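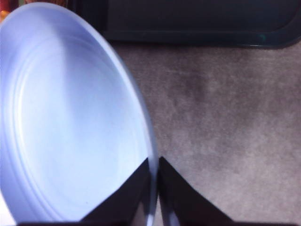 The Aklow dew pond is an old livestock pond on the chalk hill above the village of Aklow, and it has been fondly written about by local walkers for as long as there have been local walkers to do the writing. It lies on the former sheep pasture of Quaye Farm, close to the lane that comes up from the church, and it measures 25 feet across when full. A dew pond has no spring or stream to feed it, so everything depends on its shape, and the shape is a simple one: a wide, shallow bowl much like the pale blue dish shown here, with a raised rim running around it and a broad, smooth floor where the water gathers. The Aklow pond is a little steeper on the uphill side, where sheep have worn away the bank.

The pond was dug by hand by a traveling gang who worked the hill farms through the winter, usually beginning in February when the ground was soft and the shepherds were too busy with lambing to get in the way. They laid down clay, wet it, and drove horses round and round over it until it was packed tight - a slow and muddy business by all accounts - and then spread straw and flint rubble on top to keep hooves from breaking through. The finished lining was 30 inches thick in the middle. A smaller pond, known as Trosus Hole after the field it stood in, was made lower down the hill, but its lining cracked in a dry summer and it is now a nettle patch. 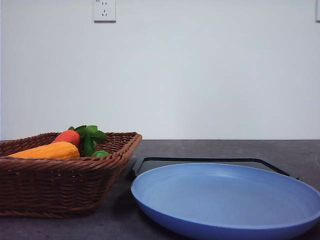

Does a dew pond really fill with dew?

Rain does nearly all the work. Dew and hill mist add a small amount, but the old name stuck because ponds like the one at Aklow often held water when those in the valley had dried up.

Sheep left the hill when the pasture was plowed, and the pond silted up and was all but lost under hawthorn. Dong-geon Ban, who grew up in one of the lane cottages, wrote a very readable pamphlet on the hill ponds of the parish, and it was his sketch map that led to the clearing of the site. The new lining is puddled clay again, laid over the remains of the old one. Yu-na Byun later recorded the plants along the margin, among them water crowfoot and brooklime, and noted newts in both of the 2 springs she visited.

The footpath from the church passes the east side of the pond. It is steep in places.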